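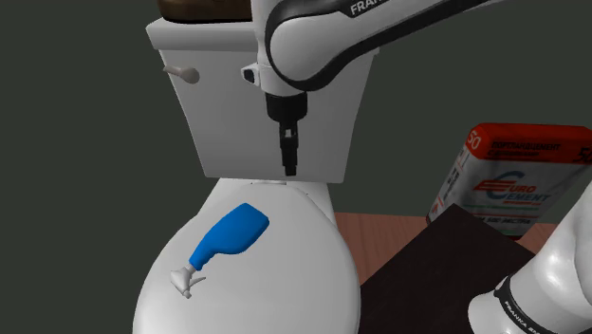
Bathroom task, spray bottle lying on the lid, gripper over the back of it.

Home | Forums | Student Projects | Log in

Grullel sim club: pick from above or from the side?

bitna_joo wrote:
Hi everybody, long post, sorry in advance! I'm with the Stindham after-school club and we're entering the Garnisard challenge this October, simulation track, bathroom set. Our group (me, Zachary Petrenko and Thérèse Charbonneau) has been stuck on grasping the spray bottle for what feels like forever. Zachary wants the arm to come straight down and take it by the body, which is nice and fat and blue and easy to find. Thérèse and I would go for the neck, right behind the trigger head, where the fingers have something narrow to close on. Our coach, Ms. Kowalchuk, is lovely but she won't pick for us, she just keeps asking what we've measured.

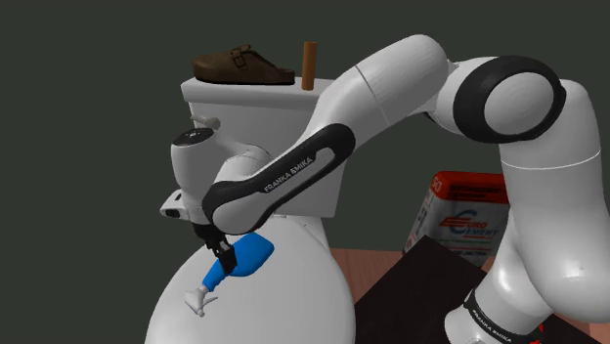 So we did measure, kind of. We ran the neck version 29 times on Monday before the lab in MacLeod closed, and I wrote everything down in a notebook, and then I realized I'd changed the starting pose partway through and never marked where. I could have cried. We're going to do it all over with the pose locked. Has anybody settled on one or the other?

zpetrenko replied:
Hi from the other side of the table, haha. I still say body. When the neck grasp is a little bit off you end up pushing the bottle, and then it's somewhere new and your whole plan is stale. I'd take a boring grasp that works over a pretty one.

osamu_h replied:
I mentored a team last year and I'd side with Bit-na here, with all respect to Zachary. The body is wide, and our fingers bumped it on the way down more times than I care to remember. We did go a bit overboard and collected 3,000 tries, please don't do that, we never looked at most of them.

thcharb replied:
My worry is the close-up view more than the grasp. We were leaning on it to tell us when to close, and I'm starting to think we shouldn't. In the one below it's nearly all big blue shape, narrowing as it goes down, with a black finger poking in from the right and a little pale bit at the very bottom. I couldn't tell you from that alone how far along the neck we are, and I know what I'm looking at! So I'd like to use the wide view for lining up and only check the close one at the end. 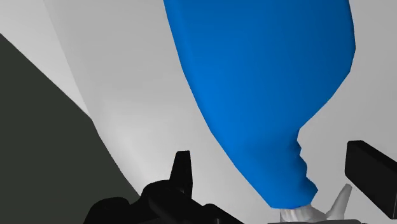
zpetrenko replied:
Fine, I'll give you the cameras. Not the neck though. Can we do 50 of each with the same start and let the notebook decide?

bitna_joo replied:
Deal. I'm holding the notebook.

Comments (2)

Nathalie K.: Very pleased to see "same start" in writing. Bring the notebook next time, please.

gearbag: We went with the neck and approached at a slant. Took some fiddling but I'd do it again.

We use cookies to keep you signed in. Accept | Settings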